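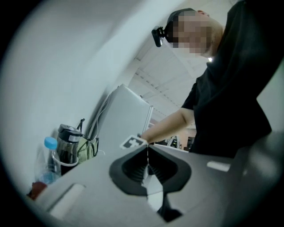

Keeping Household Accounts, Evening Course
Notes for Session 4: The Weekly Shop and Where It Goes
Tutor: Hauwa Ekpo

Welcome back, everyone, and thank you for bringing so many receipts (I did ask for a week's worth and I believe one carrier bag went back to last May, which I admire enormously). Please have your blue sheets from last time somewhere near you, as we shall be leaning on them quite a lot this evening.

1. A quick look back

Last session we split spending into fixed, regular and occasional. Fixed is rent, council tax, anything that leaves the bank whether you are paying attention or not. Regular is food, fares, washing powder. Occasional is the tricky one – shoes, birthdays, the boiler. Several of you asked where a haircut goes. If you have one every month, regular. If you have one when your sister gets married, occasional. Please don't lose sleep over it, as long as you put it in the same column every time.

Přemysl Skála raised a good point about subscriptions that go up without much of a warning. I would write the old price in pencil and the new one beside it in ink, and then you can see the jump for yourself when you turn back through the pages.

2. Reading a receipt properly

Most of us look at the total and stop there. Tonight I'd like you to go line by line with a pen and mark each item with one of these letters:

M for something that became part of a meal
S for a snack or a drink on its own
H for household things, such as bin bags and soap
W for anything that ended up wasted

Be gentle with yourselves over the W column. It is there to be looked at, and half a cucumber is not a moral failing.

Worked sum. A household spends £67 on the weekly shop. Going through the receipt, they find £44 marked M, £11 marked S, £8 marked H and £4 marked W. Check that it adds up before you do anything else: 44 + 11 + 8 + 4 = 67. Good. Now take the W figure and multiply it by 52, and you get £208 over the year, supposing every week were the same. It won't be, of course, but it gives you a feel for the size of the thing.

3. Unit prices

The small print on the shelf label tells you the price per 100 g or per litre, and it is the only fair way of comparing two packets of different sizes. Watch for labels that use different units side by side. If one says per 100 g and the other per kilo, multiply the first by ten (1,000 g in a kilo, for those of us who grew up with ounces). Bigger is often cheaper by weight – but a large bag of spinach that goes slimy has cost you more per mouthful than the little one would have done.

4. For next time

Keep marking your receipts, and bring one bill you find confusing. Gas, water, phone, anything at all. Cover up the account number if you would like to share it with the group. Vendula Lukáč has kindly offered her water bill to start us off.

Spare blue sheets are in the folder by the door.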